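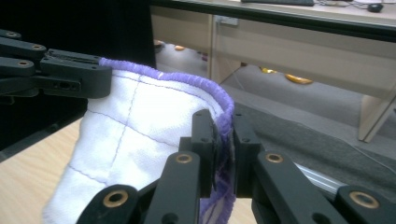

Judit Tóth holds that a cleaning cloth should be folded twice before it touches anything, which gives more clean faces to turn to; Lajos Sipos uses his flat and calls the folding a waste of time.

Cleaning cloth, also dust cloth or wipe. Square or oblong piece of soft fabric for dusting and drying. Often white, with a colored overlocked hem to stop fraying. Some types are quilted, the stitch lines holding teh layers together.

Care: warm wash, no softener. Shake out first. Stored folded, usualy in a drawer or on a shelf.
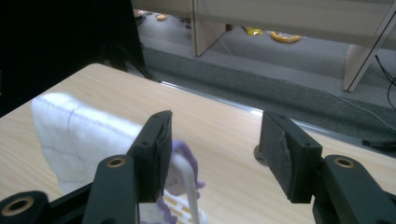 Folded white cloth on a tabletop, with a fluffy purple item beside it.

See also: Duster; Dish towel; Overlock stitch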